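Questions about the floor tile and grout at the Haverford rental, updated 6 April 2025.

**Can I mop the tile?**
Yes, with plain warm water. Skip vinegar – it eats into grout.

**The blue grout is crumbling in places. Should I report it?**
Only if a tile moves when you step on it. Worn grout lines are on the list for May.

**Can I patch it myself?**
No. The color is mixed to order in Tevelport, and store-bought blue won't match.

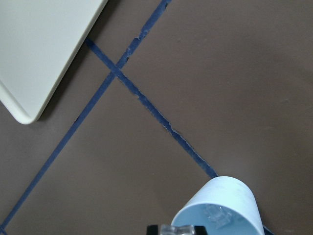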